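Rustix pine tabletop, 126 x 70 cm, from Naltgate

I bought this top in August to replace a laminate one that had started to swell at the corners. It cost 370 with delivery and came flat in cardboard, with foam on the corners. The Mackay trestles I already had fit under it without any changes.

The board is glued up from several strips of pine, sold unfinished. Mine arrived flat, and the joints are tight enough that a fingernail slides over them. The edges were rough on one long side and took me 40 minutes with a sanding block. Rustix should do that at the factory for the price.

Looks are a matter of taste. The grain is strong and wavy, and there are small dark specks all over it. If you want a plain, even surface, order the Clasen beech top instead — it costs more but the color is calmer.
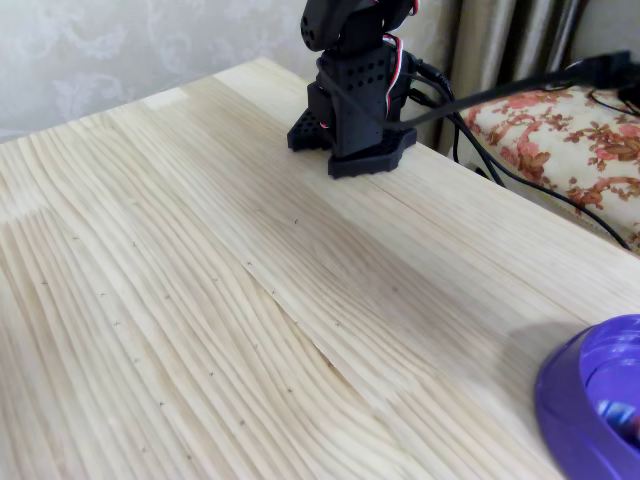
The pine top, with the grain running on the diagonal.

Pine is soft, and you should expect dents. A dropped screwdriver left a mark on the second evening. Cups leave rings on bare wood too, so oil it before you use it. I put on two thin coats and left 40 hours between them.

It doesn't sag on the trestles, even when I lean on the middle. Four stars. I took one off for the rough edge and the instruction sheet, which covers a different model.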